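The mixed box

Putting several kinds of wrapped snack in one carton looks like the simplest job in a packing room. Harvey Sandhu, who has run the packing side at Kidier for nine years, gives new starters three days on it before he lets them work alone.

The difficulty is air. A bar or a biscuit has a fixed shape and a fixed height. A sealed snack packet has neither. It is filled with gas before the last seam is closed, and the volume it takes up depends on temperature, on altitude and on how hard its neighbours are leaning on it. Two packets of the same declared weight can differ enough in thickness to decide whether a lid closes flat.

Kidier packs on long benches, one box at a time. The cartons come from Kutell as flat blanks and are folded up at the end of the bench. Base flaps go in first, then the side walls are squared by hand. A wall that leans inwards by a few millimetres at this stage will catch the crimped edge of every tall bag put against it, and the crimp is the part most easily damaged.

Loading order follows height. Tall bags stand upright along the walls, where the board supports them from behind. Medium packets are leaned against the far side. The middle is left until last and takes whatever can lie flat or at a tilt without bearing on a seam.
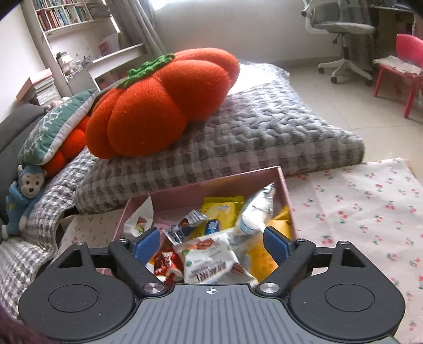

Nuts are a separate matter. A packet of pecans is dense for its size and has hard contents, so it will settle towards the base and push lighter goods up as it goes. Lâm Giáp, who writes the packing sheets, allows nut packets in the centre or upright at one side, never on top of anything puffed. Her sheets give positions and nothing else. Earlier versions had a drawing, and packers spent too long matching the angle of each packet to the picture.

Wrapper material also affects the fit. Metallised film is slippery against itself and will slide when the carton is tipped. Paper-faced film grips. Where a box contains both, Kidier alternates them so that no two shiny surfaces meet over a large area. Petrică Ene tested this in April with 200 boxes on a vibrating table, half of them alternated and half packed as they came to hand. The alternated boxes kept their layout better, though he notes that the table moves in one direction only and a delivery van does not.

The colour of the carton was chosen by the customer, Uletti, and has given more trouble than the contents. Pink board shows scuffs along the fold lines, where the print cracks and the grey core comes through. Kutell now scores the sheet from the unprinted side, with a wider channel. Cracking still occurs in dry weather.

Lids are closed by hand and checked with a straight edge. If the edge rocks, the box is opened and the highest packet is turned or swapped for a thinner one from the same batch. Pressing down is not permitted. A pressed packet may hold its seal on the bench and open later in a warm lorry, and the complaint arrives with no indication of the cause.

Sandhu would like fewer shapes. Bảo Văn, who buys for the range, would like more, and the current sheet is the result of a long exchange between them.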